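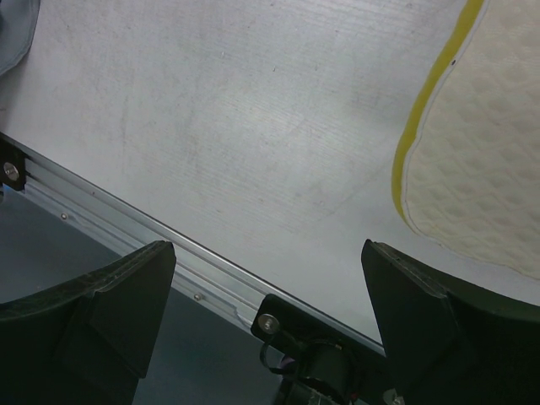

Witier Student Robotics, cloth handling project
Progress report to the Okeke Fund
Submitted 2022-11-19 by Jamie Bellamy, club advisor

The short version is that the project is running, the money is going where we said it would, and I am less sure than I was in February that we can meet the goal in the original proposal. I would like to explain why before the next payment is decided, and I would like the Fund to hear it from me and not find it in a spreadsheet.

What we promised

The proposal said that by the end of the grant period a student team would have an arm that could pick up a piece of cloth from a table, fold it in half, and set it down, using cloths it had not been trained on. I signed that. I also remember saying at the time that the last part of the sentence was carrying most of the weight. It still is.

Where things stand

The team is down to seven students. Three of them do most of the recording and they have become good at it. The arm is mounted, the gripper closes when it is told to, and the wrist camera gives us a usable view of the fingers and whatever is between them. Musa Ajayi, who leads the student side, rewrote the recording script over the summer, and we lose far fewer sessions to crashes than we did with the old one.

We have 2043 recorded attempts that passed the students' own check. The full count is 2272. The difference is attempts thrown out for missing camera data, wrong labels, or a person's sleeve getting in the way. I mention both numbers so that the larger one does not end up in a brochure.

I also want to be careful about the word "passed." It means the recording is complete and labeled. It does not mean the fold was any good. When I sat down with a batch in October and looked only at the final position of the cloth, I would have called a fair share of them crumpled. The students argued with me about several, and on a few they were right. We do not have a written standard for a good fold, and until we do, any success rate we send you is partly a matter of who was looking.

What is harder than expected

Grasping one layer. The fingers are stiff and the cloth is thin, and much of what looks like a clean pinch on screen has two layers in it, or a fold that was already there. A person feels this at once. Our gripper has no sense of touch at all, so everything depends on what the camera shows, and the camera is closest to the cloth at exactly the moment when the fingers hide the part we care about.

Thick items are a separate problem. Quilted and padded pieces behave nothing like plain fabric, and a motion that works on one does very little for the other. The team's plan was to mix everything from the beginning. I was doubtful about it then. I am now fairly sure it cost us time, although Musa disagrees and has said so in his own notes, which I can forward.

Hems matter more than anyone thought. The students find it easier to teach a grasp near a stitched edge than one in the middle of a panel. That is useful to know. It also raises the chance that the model has learned to look for hems, and a cloth with a different edge would then throw it off. We have not tested this properly yet.
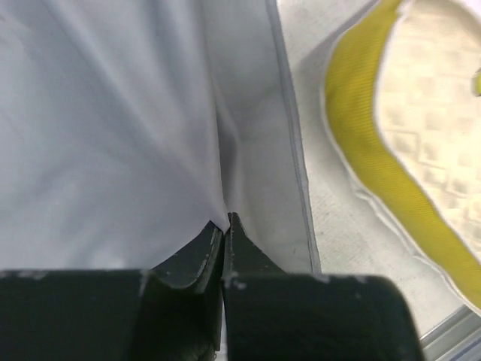

Will the arm be folding cloths it has never seen before by the end of the grant?
I doubt it. I expect it to fold plain cloths of a familiar size most of the time, and I would rather commit to that than repeat the line from the proposal.

Software

We use Clendar for booking table time and Flustitz for labeling. Clendar does what it is supposed to. Flustitz is slow when two students are in the same batch, and labels have gone missing. Musa now exports everything at the end of each session. I have asked for a price on staying with it another year and have not had one. If it comes back high I would drop it and have the students label in a shared sheet.

Money

Spending is under budget on parts and over on replacement fingers and cables. The cable run near the front of the table was badly planned (by me) and it has been redone. No request for extra funds is attached. I would like permission to move the unspent travel line into parts, as the regional meet we meant to attend has dropped its open category.

Next steps

Write the fold standard, one page, with photos of what counts and what does not. Have two students score the same batch without talking to each other and see how far apart they are.

Stop recording padded items until plain cloth works. Test on a set of cloths kept in a closed box that the recording team has not handled. Musa will pick these and I will hold the box.

Report the result whatever it is. If the arm fails on most of the boxed cloths, I will ask the Fund to accept a smaller goal in writing. The team has not been told that a smaller goal is likely, and I plan to raise it with them at the next full meeting, before this report is discussed at your end.

Jamie Bellamy
Witier Student Robotics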